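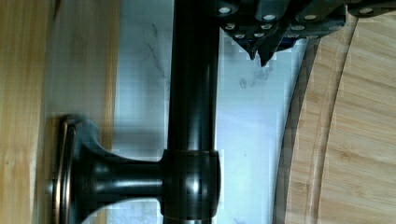 Genalyn Sison asked for the handle task to be split from the drawer task before anyone trains on either, and the folders now follow that request. Older scripts that expect a single folder need the path changed in the config file.

Rotent Kitchen Set
Student project, Calimlim robotics club
Release: February 2020

Summary
Short recordings of a robot arm working in a home kitchen. The set was collected by club members as a term project and is meant for small imitation learning experiments on one desktop GPU. It is too small for general pretraining.

Contents
Episodes: 3515
Tasks: 17
Held-out episodes per task: 18
Views: wrist and room

Wrist and room recordings are stored separately and matched by episode number. Some episodes have only one view; these are listed in missing.txt and skipped by the default loader.

Tasks
Task names are verb plus object, lower case, joined by an underscore. Faucet tasks are under sink/. Drawer and produce tasks are under counter/. Two tasks share the prefix move_ and differ only in the target, so match on the full name.
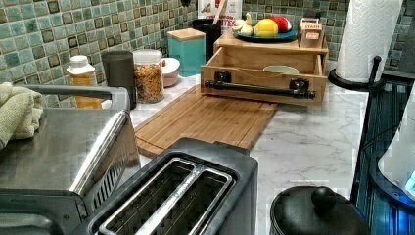 Fig. 2. Counter area, with the drawer of the wooden organizer open.

Objects on the counter were not reset to fixed positions between episodes. Do not use them as landmarks for calibration. The marble and the tile backsplash are the only background surfaces we checked for consistency across sessions.

Known issues
Wrist video is compressed and shows blocking in pale areas, mostly on the marble.
Dark metal parts can merge with the gripper in low light. Color thresholding will not separate them.
Gripper state lags the wrist video by up to 75 ms. The loader does not correct for this.
Labels for the first October session were entered by hand and have not been checked a second time.

Splits
Use splits/v2.csv. The v1 file let episodes from one session fall on both sides of the split, and scores reported with it should not be compared with newer ones.

Credits
Collection: Edgardo Magbanua, Lorna Cabrera
Labels and loader: Rogelio Sebastian
Send corrections as a pull request with the episode number in the title.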